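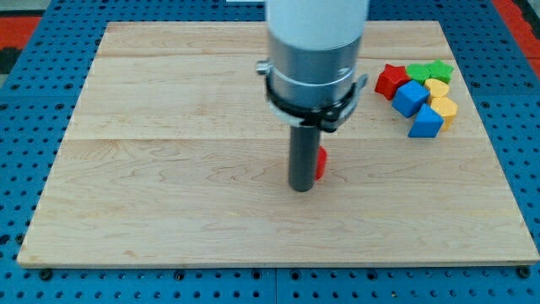

Tenholm Toy Library - minutes of the stock meeting
Friday, July 26, 2019

Present: Shahab Nikzad (chair), front desk, repairs, purchasing. Apologies from the Skov branch.

1. Minutes of the April meeting
Approved with one correction. The late fee is per set, not per block.

2. Wooden blocks
The mixed shapes sets are still the most borrowed item for under-fives. Repairs reported 12 sets back with pieces missing, mostly stars and cubes. Agreed to break up 2 of the worst sets and use them for spares. Shahab asked that reds be matched by eye before they go in a bag, as the older red is darker.

3. Play boards
The pale maple boards were discussed. Purchasing has a price of $60 each from Plukitberg for more of the same. Repairs would like the edges sanded again before any board goes out on loan - two parents mentioned splinters. Agreed to sand first and order after. No felt backing for now.

4. Cleaning
Blocks to be wiped with a damp cloth and left to dry overnight. No soaking. Front desk will put a note to this effect in each bag.

5. Catalog
Some 300 entries still have no piece list. Clulunico can print new tags once the lists are done. Front desk to start with the blocks and then do the puzzles.

6. Other business
The storeroom key is to go back on its hook at closing. Skov branch wants to borrow a board for its open day - agreed, if they pick it up themselves.

Actions
Repairs: sand boards, sort spares.
Purchasing: hold the Plukitberg order.
Front desk: care notes, piece lists.
Shahab: reply to Skov.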